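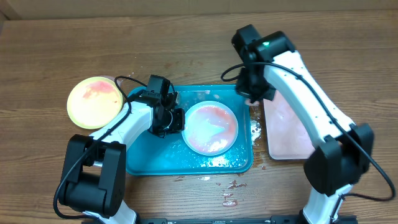 Dishes, Drips and a Full House at the Bresetti Open Day

What a lovely afternoon we had at the Bresetti workshop in March, and thank you to everyone who squeezed in (we put out 16 chairs and should have put out a good many more!). The two-armed bench was the big draw, as it usually is, and this time the team had chosen cleanup after a meal as the theme, with a white plate in a teal tray, a yellow one off to the side, and plenty of red to deal with on the plates and on the wood as well.

Each session opened with a short talk on how the left and right arms share a job without bumping into each other, and then people could pull up close and ask whatever they liked. The questions were terrific. One young visitor wanted to know whether the arms ever get bored, and several of the grown-ups wanted to know when they could have a pair at home, to which the answer is still "not yet, sorry."

If you missed it, the folks over at Vadia have kindly offered us their front room for the next one, and we're hoping to run 3 sessions so that there's less standing in the hallway. Tickets are free, but please do reserve a spot, and wear something you don't mind getting splashed if you like to stand near the table.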